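Every gripper is good at something, and the something is usually whatever was on the desk of the person who designed it. I have come to believe this after a September spent comparing two sets of fingers in simulation for Sandoval, a small outfit that would like a robot to clear up after people. The candidates were the Sistia, long and flat, and the Zimness, shorter and dearer.

We gave each 100 tries at every task, in the same made-up flat, with the same clutter. Kiros Abdella wrote the controller and I wrote the complaints.

Views from the simulator, grippers empty in the first two:
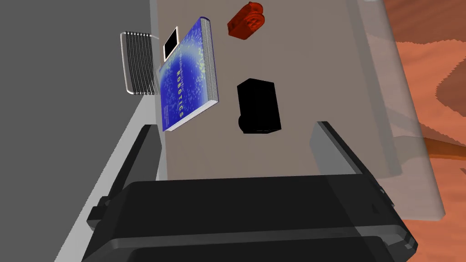
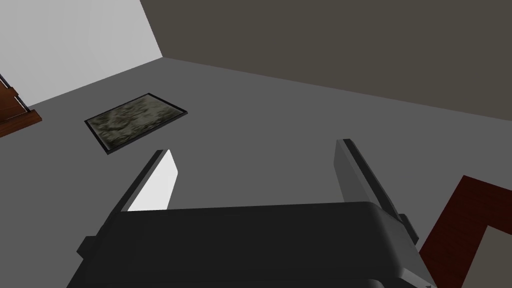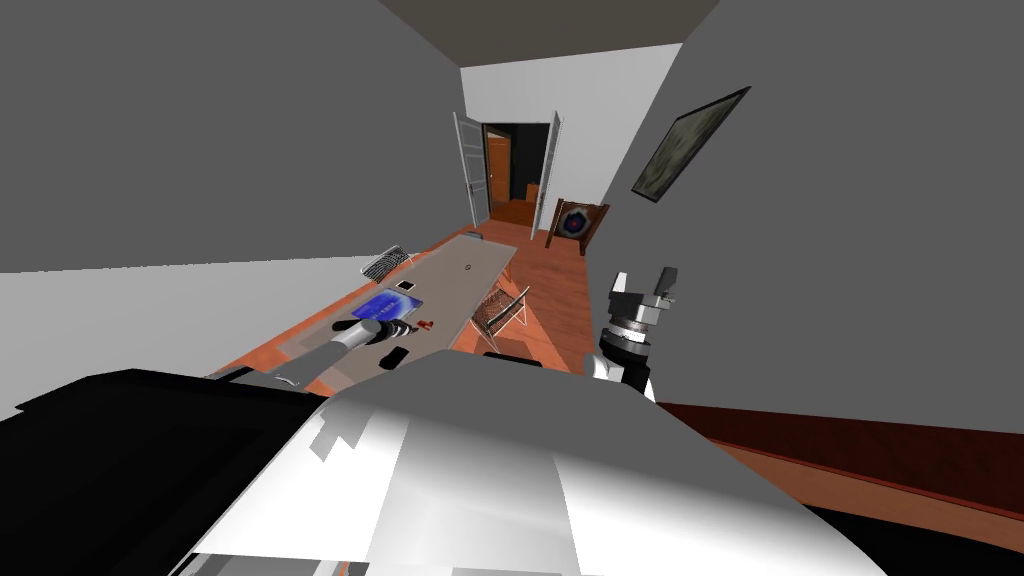
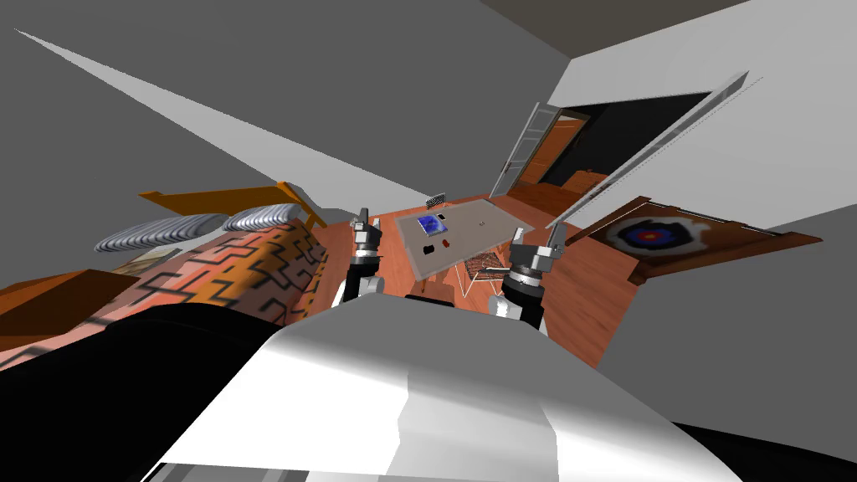 The Sistia picked up the small things 93 times out of 100, and there was a certain amount of strutting about it in the office. Then somebody asked about the book. A hardcover lying flat on a table is a miserable thing to grasp. You can't get under it, it is too wide to straddle, and the sensible human trick of dragging it to the edge needs a controller that knows where the edge is. Ours had opinions on the matter, mostly wrong.

I don't blame the fingers for that. What I do object to is the way we score these things. One number per gripper, best number wins, and the list of objects quietly shrinks to those that flatter the hardware. The Prerkcombe people boast of 1,000 grasps in their brochure. I counted the different objects in it and stopped at blocks.

Our own report ran to 644 trials before the budget went, and the most useful page is the one listing what we dropped and where. Kiros wanted it at the back. I wanted it on the cover. It is now on page four, where both of us can resent it.

If you are buying, ask for that page. And ask to see it try a book.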